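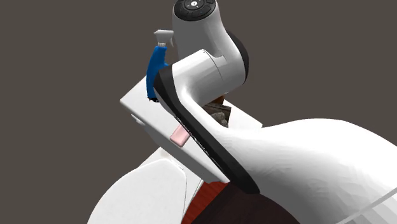

**Skarnel Household Task Simulator, Release 9**

Skarnel is a simulation package for organizations that develop and test robot arms for work in the home. It is supplied by Pekcombe under an annual site licence.

## What is included

- A jointed arm model with a white shell and black trim, ready to load
- 39 furnished layouts with tabletops and small items, among them a blue spray bottle
- 12 scripted tidying and sorting tasks, each with its own scoring file
- The Skulham viewer, for replaying a run from any angle

Objects may be moved, recoloured or replaced by the licensee. Plain backgrounds are set by default and can be changed in the layout file.

## Licence and price

The annual fee is $690 per site, payable in advance. Teaching institutions may apply for a reduced fee in May of each year. Licences are not transferable between sites.

## Support

Written support is provided in English during business hours. Requests concerning custom arm models are handled under a separate service agreement, and a quotation will be issued on receipt of the arm's joint data.

Page last revised November 4, 2018.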